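Receiving, Second Shift 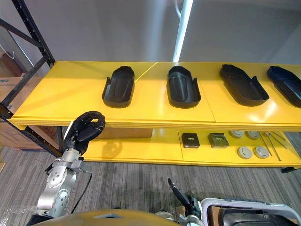 The procedure for incoming stock at Perkville ran to 49 pages. The section on shelving took up two of them. It said that items were to be placed on the shelf in the order in which they were received, that no item was to be placed on top of another unless both were boxed, and that the shelf was to be inspected at the start and end of each shift.

I had been the inspector on second shift since June. The form had three columns: item, position, remarks. The remarks column was narrow and the previous inspector had left it blank for the whole of his period, which covered two binders.

At 14:00 I entered the trays. They were black, in the shape of a shoe sole, with raised sides and a rounded front, and they had come from Triniletti under line 1279 of the order. The order gave them as "former, foot, moulded". I entered them as trays, upper shelf. Two were square to the wall. The third and fourth stood at an angle, and I wrote "angled" in the remarks column, in small letters, so that it fitted.

The procedure did not say that trays had to be square to the wall. It did say, on page 31, that a remark once made had to be resolved or carried forward. I read this after I had made the remark.

There were two ways to resolve it. I could turn the trays, in which case the form would no longer agree with the shelf as inspected, and I would need a second form. Or I could raise a query with the supplier as to the correct orientation. I raised the query. The acknowledgement came back at 15:20 with the reference 1766 and a note that Triniletti had passed it to Trukov, who held the drawings.

I went on to the lower shelf. Two small square boxes, one black and one a dark olive-grey, each with a white marking on top. The olive-grey one was tilted slightly. I did not remark on it. I looked at it for some time and then wrote "2 boxes, small" and moved on to the discs.

The discs were light grey and round, and there were four of them, two behind two. The order called them covers. It did not say what they covered. Gatti had supplied them, and Gatti's paperwork was usually good, but on this occasion the description field had been filled with the word "cover" and the purpose field with the word "covering". I entered them as discs.

The metal rods and the tongs came next. The tongs were on the order and the rods were not. I entered both, and put the rods on a separate sheet for unordered goods, which has its own binder and its own key.

Last was the flat cardboard box, back in the gap between the two shelves where the light was poor. It did not appear on the order, the unordered goods sheet or the previous shift's form. I checked the form before that, and the one before that. By 17:00 I had gone back through 40 forms. The box was on none of them, and on none of them was there a remark.

It is possible that it had arrived that day. It is also possible that it had been there from the beginning, and that each inspector had reached it at the end of the list and come to the view I was then coming to. The procedure required me to enter it. Once entered, it would have to be resolved or carried forward, on every shift, by whoever held the binder.

Trukov replied at 18:45. The drawings did not specify an orientation. They asked what orientation the trays were in at present, so that this could be added to the drawings.

I wrote back that two were square and two were angled. They thanked me and closed the query.

I took up the form again, wrote "box, cardboard, flat" on the last line, and under position, "lower shelf". The remarks column I left until the end of the shift.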